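Reading the Label, Finally

7 June 2019

I have been buying the same hand lotion for 15 years, and last week I read the back of it for the first time. 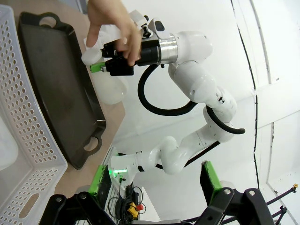

The dentist was running late and I had already finished both magazines. Water comes first, which seems fair. After that it gets murky – four kinds of alcohol, something ending in "-cone," and an oat extract so far down the list that I suspect one oat was shown to the vat and led away again.

So I went home and read everything under the sink. My Jurna dish soap has 32 ingredients and smells like a lemon's lawyer. The Heltis one has fewer and costs more, and the pan takes just as long. I'm keeping the Jurna until December, when the big jug runs out. The lotion stays too. My elbows like it.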